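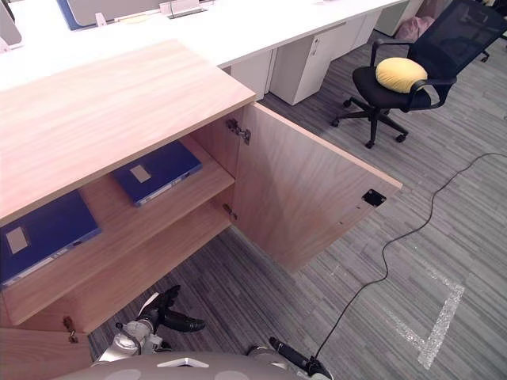

Section 4: Doors, Hinges and the Contents of the Cabinet

By now you have an Arkmont low cabinet standing more or less upright on the carpet. Congratulations. Section 3 was the hard one. Section 4 is where most people lose their tempers, so it's worth getting the coffee first.

You will need: the Kavico screwdriver from the parts bag, a flashlight, a folded towel for your knees, and the key. The key is taped to the inside of the instruction sleeve. If you have thrown out the instruction sleeve, see 4.5.

4.1 Hanging and leveling the doors

1. Open both doors as far as they will go. Stand somewhere else while you do this. An open door reaches well out into the aisle, and it sits at the height of the average shin.

2. Look at the upper hinge on the first door. There are two screws. The front one moves the door left and right. The back one moves it in and out. Everybody turns the wrong one first.

3. Turn the front screw a quarter turn. Close the door. Look at the gap. Open the door. Do the same at the lower hinge, by the same amount, in the same direction.

4. Repeat until the gap is even from top to bottom, or until you find you can live with it.

5. Move on to the second door. The first door will now look crooked again. Go back to step 2.

CAUTION: Do not use a power driver on the hinge screws. The panels are softer than your confidence. We replaced 200 hinges under warranty last year and a good many of them came back with the screw still spinning in the hole.

NOTE: If the door closes but drifts open again, the floor is at fault. Carpet is never level. Slip the felt wedge (part 496) under the front corner on the side where the door drifts, and push the cabinet back down with your full weight. Full weight means leaning. Please don't sit on it.

4.2 The part under the desk

The Davel desk recess uses the same panels and the same hinges as the cabinet, turned to face a direction no human neck was designed for. Do this part with the desk already in its final position. Moving a desk with its woodwork hanging underneath is how Section 4 becomes Section 3.

1. Unplug anything you'd be sorry to lose.

2. Lay the towel on the carpet and get down on it. Take the screwdriver and the flashlight with you, as you'll only want to do this once.

3. Check each hinge at the corner where it meets the neighboring panel. It should sit flat. If you can slide a business card behind it, tighten it.

4. Check the back panel by pressing on it with an open hand. A slight give is fine. A creak is fine. A creak followed by a second, longer creak means going around all the hinges again.

5. Put any loose cables up and out of the way before you come out. Feet will find whatever you leave hanging.

6. Come out backward, slowly, with one hand over the top of your head.

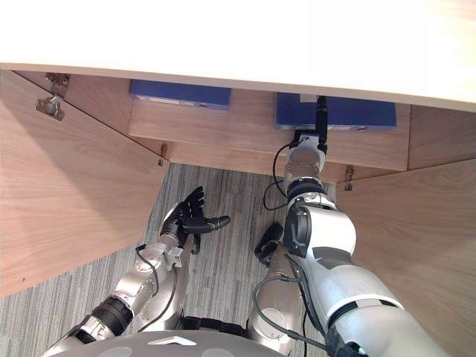 Shoshana Dvorak writes that step 6 should be step 1, in capitals, and that she read the whole list lying on her back with the flashlight in her teeth before she got to the bit about her head. She also wants it known that a business card is too thick for the hinge test and that a receipt works better. We tried it with a receipt and she's right. The step about the head stays where it is, but you've now been told twice.

4.3 Drawer

1. Open the door in front of the drawer fully before pulling the drawer. Half open will not do. The drawer front will catch the edge of the door and leave a mark you'll be looking at for years.

2. Pull the drawer out gently until you feel it stop. That stop is a small plastic peg with limited patience.

3. Reach all the way to the back. Flat things slide there and stay there. Pichit Chaimongkol in our returns department has a shelf of checkbooks, manuals and one marriage certificate recovered from drawers that were sent back to us "empty."

4. Push the drawer home with the flat of your hand in the middle of the front. Pushing at one corner will jam it.

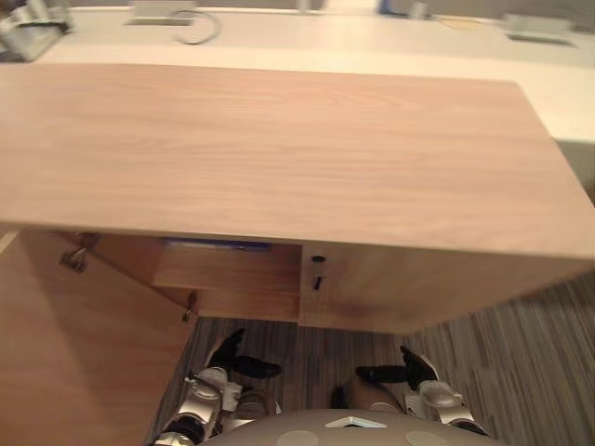

Fig. 4-3. Drawer partly open, with the left door swung clear.

4.4 Loading the shelves

Binders may be stored flat or upright. Upright looks better in the catalog. Flat is what happens. If you store them flat, put the label side up and keep the heaviest one on the lower shelf. Close the door with nothing sticking out past the shelf edge, particularly rings, tabs and the corner of that one binder that was always slightly too large.

Do not store on the shelves: paint, potted plants, or anything you have described to a coworker as "temporary."

4.5 Lock and key

1. Close both doors, left one first.

2. Insert the key and turn it clockwise until it stops.

3. Take the key out. Put it somewhere that isn't inside the cabinet.

Lost keys: send the number stamped on the lock face to the Kırmızıgül parts desk, attention Ayten Baysal. Allow nine working days. If your lock is stamped 1747, any other 1747 key will open it, a fact your neighbors down the hall may already have discovered.

WARNING: Do not drill the lock. Hüsnü Bilgin will drill it for you and charge less than a new door costs.

Continue to Section 5, Pedestals and Casters, once both doors close at the first attempt.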